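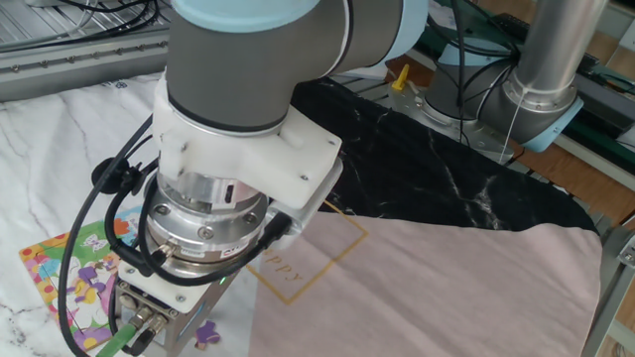 3. 貸出用ジグソーパズルにおける欠損の把握

3.1 対象資料と記録

分析の対象は、地域図書館Fledham分室が館外貸出に供しているジグソーパズルの返却記録である。同分室では貸出管理にVirkを用いており、返却日、資料番号、箱の状態、備考の各欄が職員によって入力される。対象期間中の返却は587件であった。このうち、返却時に全ピースの検数が行われ、結果が備考欄に残されていたものは371件である。以下の集計はすべてこの371件に基づく。

検数が行われなかった返却は、同一利用者による継続貸出と、窓口の混雑時に箱の外観のみを確認して書架へ戻したものからなる。後者については検数の省略が無作為に生じたとはみなせない。混雑時には大判の資料ほど省略されやすい傾向が職員への聞き取りで指摘されており、本節で示す欠損率は大判資料の寄与を過小に見積もっている可能性がある。

備考欄の記述は自由記入であり、「不足」「足りない」「欠け」などの語が混在していた。表記の統一は筆者が行い、判断に迷う記述についてはShahzad Magsiが独立に再分類した。「欠け」はピースの紛失と角の破損の双方に用いられていたため、補充依頼の控えと照合し、控えに紛失の記載があるものだけを欠損として扱った。

3.2 色による分類

欠損ピースの照会には位置、形状、色の情報が用いられる。このうち位置は完成図の座標から一意に定まるが、組み上げを経ずに欠損位置を特定することはできない。窓口での一次照会は、拾得されたピースの色と形状に頼ることになる。そこで本研究では、ピースの表面で最も広い面積を占める色相を当該ピースの代表色とし、赤、橙、黄、緑、青、紫、無彩色に区分した。紫に区分されるピースを図2に示す。

色相の判定は目視による。印刷面の光沢は照明の方向によって見かけの明度を変えるが、色相の区分に与える影響は小さいと判断し、補正は行わなかった。青と紫の境界にあたるものは判定者間で不一致が生じやすく、あらかじめ作成した色見本との近さで決定した。同一ピースに複数の色相が拮抗する場合は、突起部を除いた胴部の色を優先した。
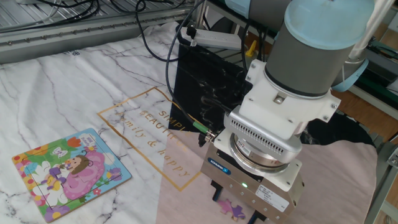 形状については、突起と窪みの数および配置を符号化した。四辺を時計回りに読み、突起を1、窪みを0、直線をsとする。回転に関して同値な符号は辞書順で最小のものに統一している。この符号は辺の湾曲や突起の首の太さを区別しないため、単独では識別力が低い。Rovow製の資料のように規則的な格子状の裁断が採用されている場合、内部ピースの大半が突起と窪みを交互にもつ型に集中し、形状符号のみによる絞り込みはほとんど機能しない。

3.3 欠損率と回収

検数記録のある371件のうち、欠損が確認されたのは54件であり、欠損率は14.6%となる。欠損54件のうち32件では、後日、利用者からの持参または館内での拾得によって全ピースが回収された。回収に至った割合は59.3%である。残る22件は補充の対象となり、版元からの取り寄せ、または自作ピースによる代替が行われた。

回収の経路をみると、利用者が自宅で発見して持参した例が多い。館内拾得は閲覧机の周辺と返却台の下に偏っていた。返却台の配置が2024年9月10日に変更されており、その前後で拾得記録の記入様式も異なるため、場所別の比較は行わない。

代表色との関係では、無彩色に区分されるピースの回収が遅れる傾向がみられた。床材や敷物との明度差が小さいことが一因と考えられるが、利用者宅の環境に関する情報を得ておらず、本資料からは検証できない。紫のピースは件数が少なく、青との統合を行った場合と行わない場合とで順位が入れ替わる。

3.4 資料の構成による影響

欠損の有無は、ピース数のほか収納方法にも左右される。Skekitz製の資料は内袋に口留めがあり、箱が開いた状態で運搬されてもピースが散逸しにくい。一方、内袋をもたない資料では、箱の隅の裂けから落下したとみられる欠損が記録されている。分室では5月以降、内袋をもたない資料に布袋を順次追加しているが、追加日が資料ごとに記録されておらず、介入の前後比較には用いることができない。

また、貸出回数の多い資料では箱の劣化と欠損が同時に進行するため、両者の効果を分離するには資料ごとの累積貸出回数を共変量に含める必要がある。Virkの旧版から移行された記録では累積値が初期化されており、該当資料は次節の回帰分析から除外した。除外の基準と除外後の資料構成は付録に記す。

シェア 54　コメント 0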